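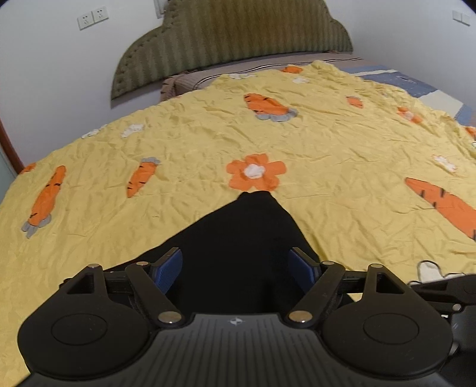
In defence of the unmade bed

by Ásdís Brøndum

I grew up in a house where the bed was made before breakfast. My mother pulled the cover so tight that you could see the edge of the mattress under it, and if I sat down in the afternoon to take off my socks, she came afterwards and pulled it again. I am now 55 years old and I have stopped doing this.

My own quilt is yellow, with orange carrots and flowers on it, and it has wrinkles everywhere. I do not iron it. I have read that one should, and I have also read that one should fold it in 3 parts at the foot of the bed, as they do in hotels. But a hotel bed is made for the person who looks at it from the door, and I am not often standing in my door.

A bed is the largest table in a small flat. I sort clothes on it. A black piece of clothing lies very well on a yellow quilt, because you see at once its shape and every white hair on it. On my dark chair I would find these hairs only when I was already at work. When I pack a suitcase, everything goes on the bed first, and half of it goes back to the wardrobe. How can one do this on a surface that must not be touched?

My neighbour Hyun-seo Moon does not agree with me, and we have discussed it many times over coffee. He says that a smooth bed makes the whole room calm, also when the rest of the room is a mess. He may be right about his room. He has a grey cover from Grondton, heavy like a carpet, and in the evening he must lift it off and put it somewhere. The somewhere is the floor. I asked him if the floor is then calm, and he changed the subject to football.

There is also the question of the carrots. When I bought the quilt in September, the lady in the shop asked how old the child was. I said there was no child. She was very kind and showed me some others, beige ones mostly, with a thin line along the side. I do not understand who decided that after a certain age we must sleep under beige. The headboard behind my bed is green with stripes, and padded, so I can read against it without hurting my neck. Carrots are orange and green. To me it seems perfectly logical.

I must admit one weak point in my opinion. If guests come, I do pull the quilt a little, with one hand, from the side where I stand. It takes me 7 seconds and changes almost nothing. I suppose it is my mother's hand that does it.

But on a normal Sunday, such as this one, 8 November 2009, I leave it. The laundry is waiting to be folded and I need the space.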